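Drudgate Pro Bono Wills and Records Clinic
Progress report to the Mwaipopo Fund, second reporting period
Oct 24, 2020

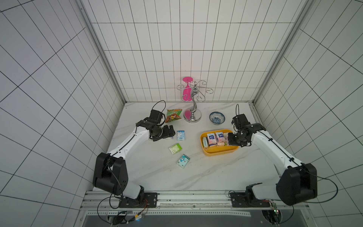

Two robot arms over a marble-patterned tabletop, the left gripper just above a small white item.

Dear Fund officers,

You asked for this report in plain English and under two pages. We are a group of law students supervised by lawyers, so please take the first as a sign of goodwill and the second as a minor miracle.

Hours
Students and supervising attorneys logged 2,554 hours in the period. The grant agreement projected 3,533 for the full year, so we are ahead of where we said we'd be at this point. I would enjoy that more if a good part of the surplus weren't hours spent on hold with the county records office. We did ask whether hold time counts. Your guidelines say "time devoted to a client matter," and anyone who has heard the hold music will agree that devotion comes into it.

Record sealing
This is still most of what we do. We opened 200 sealing matters, mostly old misdemeanors and dismissed charges that keep showing up on background checks. The court went to phone hearings in March and has kept them for uncontested petitions. Clients like them, as they don't have to lose a shift to stand in a hallway. Judges like them less. One of ours begins every call by asking whoever is doing dishes to stop.

The trouble is fingerprint cards. The state still wants ink on paper, the police station will only do them on alternate mornings, and the cards come back if they are smudged, folded, or (once) "too light." We have started sending a student along with the client to look at the card before anyone leaves the counter. Returned cards have dropped off a good deal since then. We do not have a fancy name for this program.

Wills and advance directives
Demand went up sharply in the spring and has stayed up. Signing a will takes witnesses, and for several months witnesses were hard to come by in any form except through a car window. We held signings in the parking lot behind the law library, with clipboards and a box of pens that clients were told to keep. Please see the budget line for pens. It is not a typo.

Students also drafted a short health care proxy form packet at a reading level real people use. The first draft had "heretofore" in it twice. The second draft had it once. The third is the one we are handing out.

Student training
We trained 25 new students this term. Brian Owino, a third-year who handled sealing petitions all last year, rewrote the intake training from scratch and cut it from two evenings to one, mainly by removing the part where the rest of us told stories. New students now sit in on two intake calls, run one with a supervisor on the line, and then get their own file. Two students have dropped out, one to a paid clerkship and one to what she described as sleep.

What did not go well
The evening walk-in hours at the Drudgate branch library were in the proposal, and they did not happen. The branch closed, reopened for book pickup only, and closed again. We moved those hours to phone intake, and we think that reached people outside town who would never have driven in. It also missed the people who used to wander over from the newspaper rack with a summons in their coat pocket. We want them back and do not yet have a way to find them.

We were also late with the client survey. It went out by mail in September with return envelopes, and the envelopes had our old address. The forwarding is working, slowly. Results will be in the next report.

Money
Spending is under budget on travel and room rental, and over on postage, phones, and the aforementioned pens. We are asking to move the unused travel money to postage and certified copies. The request form is attached, signed in both places this time.

Next period
Sealing clinics continue by phone. We hope to get one supervising attorney with landlord-tenant experience on the roster before winter; two have said "maybe," and one of those sounded like he meant it. A revised schedule follows once the law school settles its spring calendar, and the registrar has told us to stop calling.

With thanks for your support and for answering email on weekends,

The Clinic Coordinating Office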